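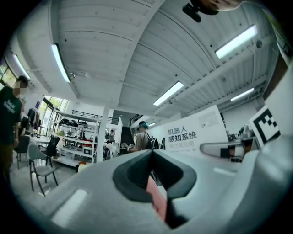 Finger pads on the Dendier hand gripper, quick version. Do this every 200 cycles or when the grip starts to slip. Power off, cable out. Open the fingers all the way, wipe both pads with a dry cloth, then a damp one. No solvent, it eats the rubber. Look at the V between the two dark gray pads, with something held down in it like the pinkish-red piece there it should sit in the middle of the notch. Leaning to one side = one pad is worn more, swap the pair, never just one.

Swapping. Two screws per pad, from the back. Old pad off, scrape the glue residue, new pad on, screws finger tight first. Close the fingers so the pads find eachother, then tighten. Jatano pads fit too but are a bit stiffer, break them in with 6 slow closes.

Marker on the finger next. Black and white square, has to be flat and clean. Corner lifting? New one, don't press the old one back down. Fingerprints on the white cells wreck the tracking more than you'd think.

Then recalibrate. Open fully, hit zero, close fully, save. Ours reads 2,119 open and 2,554 closed, yours will differ, write it on the tape inside the lid. If closed reading wanders between tries the screws are still lose, go back and do them agian. Spare pads: ask Aravind.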